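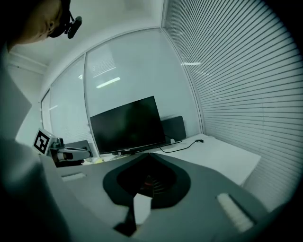
According to Ruwan, a desk has a half-life. You clear it, you feel like a person with a pension plan, and by four in the afternoon there are cables on it again. He has been tidying offices for a living since he gave up selling furniture for them, and he says the second job mostly consists of undoing the first.

The item he would ban is the cable. Monitors he can live with. A black screen switched off on a white desk has a certain dignity, like a closed piano. Then the cords come out from behind it and wander across the top toward a small white plug adapter, and the whole thing looks like somebody's garage.

The industry has an answer, of course. The Gamage catalog, which landed on my own desk in April and has stayed there, filed under the coffee, runs to 1710 products, and a startling share of them exist to hide other products. There are sleeves for cords and trays for sleeves. There is a box, the Hilard, whose job is to hold a power strip and look like it is holding tissues. I bought two. One now holds tissues.

Sikder's method is cheaper and more insulting. He unplugs everything, puts it on the floor and waits for you to ask for it back. Whatever you don't ask for by lunch goes in a bag. At a firm called Lolteretti he filled 3 bags this way, one of them entirely with chargers for phones that had been traded in years ago. The staff stood around the bags for a while, as at a graveside.

We use cookies to improve your reading experience. By continuing to browse you accept our cookie policy. Manage preferences | Accept all

Once the desks are under control, there is the matter of the walls, which in a modern office are often glass. Glass was meant to make everyone feel connected. It did, and soon afterward everyone ordered blinds.
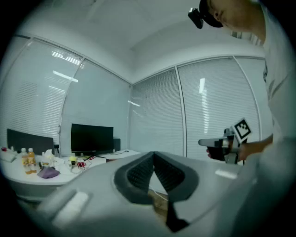
Blinds are just a wall you have to dust, a reader named Uvaten wrote to this magazine after our last piece on open offices, and I have not been able to shake the line. White horizontal slats on tall glass partitions do look crisp. They also offer more surface for dust than the plaster they replaced, and the overhead fluorescents show up in the glass as long bright streaks, lowered blinds or no.

Sikder dusts them with an old sock over his hand, top slat first. He was once quoted 2000 dollars for a yearly blind-cleaning contract and still brings it up over sandwiches. His own rate is lower, and you supply the sock.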